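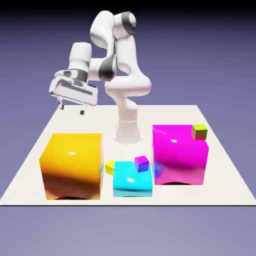
Unit 4: Sorting and Grouping in the Stockroom

Handout for the Friday session. Read it before class and bring it with you. Work through the practice problems on paper.

1. Why stock gets grouped

A stockroom can be run with no grouping at all. Items go on the next open shelf, and a record says where each one is. That works as long as the record is right. When the record is wrong, someone has to search the whole room. Grouping limits the search. If all the plumbing parts are in one bay, a missing valve is most likely in that bay.

The cost of grouping is space. Each group needs room to grow, so some shelves stay partly empty. In this unit we look at how much space to give up and what you get back for it.

2. Three ways to group

By kind. Items used for the same purpose sit together. New staff learn this layout fastest. It does badly when one kind is much larger than the rest.

By size. Large items go low and near the door, small items go in bins. This saves the most space. It is hard to search unless you already know how big the item is.

By rate of use. Items picked often go closest to the packing bench. This saves the most walking, but the layout has to be redone when demand changes - usually at the turn of a season.

Most stockrooms mix these. A common mix is rate of use for the front bays and kind for everything behind them.

3. Worked case: the Nunditz depot

The Nunditz depot in Jakutville holds 3,680 separate items in 100 bays. Until last August it grouped by kind only. Staff kept a count of picks for a month and found that 300 of the items made up most of the picks. Those 300 items were spread over 87 of the bays.

The depot moved the 300 items to the bays nearest the bench and left the rest where they were. Walking went down. Two problems came up:

- Some items now had two homes, a front bay for picking and a back bay for spare stock. The front bay ran out while the back bay was full, and orders were marked short by mistake.
- Returns were put back by kind out of habit, so fast items drifted to the back again.

The first problem was fixed with a refill check at 7 a.m. The second was fixed with a colored label on every fast item. Note that neither fix changed the layout. Both changed what people did with it.

4. Terms to know

Pick: one trip to one location to take one item for an order.

Slot: the smallest space with its own address.

Home slot: the slot an item is returned to when nothing else is written on it.

Overflow: stock that does not fit in its home slot. It needs its own line in the record.

5. Practice problems

a) A bay has 12 slots and nine are in use. Four new items arrive, one slot each. List two things you could do, and say what each costs in space or walking.

b) Using the Nunditz figures, find the share of all items that were moved. Round to the nearest whole percent.

c) The Seyoum warehouse groups by size. A clerk knows the name of an item but has never seen it. Write the steps the clerk should follow to find it, starting from the record.

d) Draw a floor plan for a room with one door, one bench and six bays. Mark where the fast items go. Then move the door to the opposite wall and say what changes.

Problem (d) will be collected. The others will be gone over in class.

Print this page | E-mail this page
4 shares | 0 comments

Related handouts
Unit 2: Writing a Location Code
Unit 3: Counting Stock Without Closing
Unit 5: Returns and Damaged Goods
Site visit notes: Osport cold store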